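PRURDEN, Jan 16, 2003

Werker Opens Mail-In Repair Counter for Small Household Electronics

Werker, the family-run repair shop that has kept Prurden's radios, tape decks and answering machines going for 24 years, is very happy to announce a new mail-in repair service for customers who live too far away to stop by. The service opens today and covers pocket radios, portable players, remote controls, handheld organizers and most other small electronics that fit in a padded envelope or a shoebox.

We have been talking about this for a long while (longer than we like to admit!), and it was the letters we received in December that finally settled it. So many of you wrote to say that a favorite gadget had quit over the holidays and that the nearest shop would only offer to sell you a new one. We read every one of those letters at the front counter, and a few of them got passed around twice.

Customers can ask for a mailing kit by phone or by postcard. Each kit holds a padded envelope, a return label and a short form with room to tell us, in your own words, what the trouble is. Please do use the room. "It hums when the lamp is on" is a wonderful clue and can save us an hour at the bench.

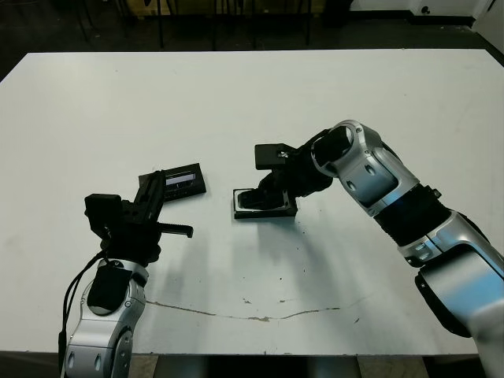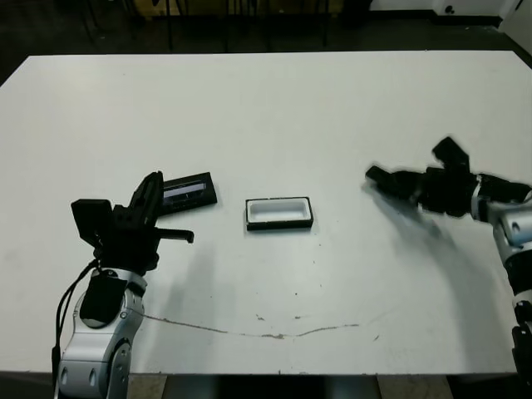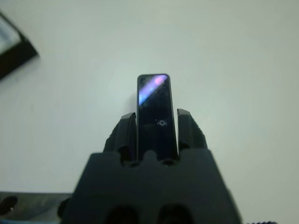 Every item that comes in is checked over before any work begins, and the customer gets a written price first, with no charge if the answer is no thank you. Most estimates go out within 5 working days. Parts come from our own shelves and from Traltano, our longtime supplier, who has set aside extra stock of belts, switches and battery contacts to help us through the first months. Outer surfaces get attention too, and a glossy black face like the one on the slim device held upright in the third picture will be wiped down with a soft cloth and wrapped in tissue before it goes back in the mail. Repairs carry the same promise they always have at our counter: if the same fault comes back, so can the item, and we will look at it again free of charge.

To celebrate, the first 100 customers to send in a repair will have their return postage paid by Werker. Walk-in customers are as welcome as ever at the Demchenko Building, where the coffee is on from opening time and the bench is in plain view.

Mailing kits are available now by calling or writing to the Werker front counter.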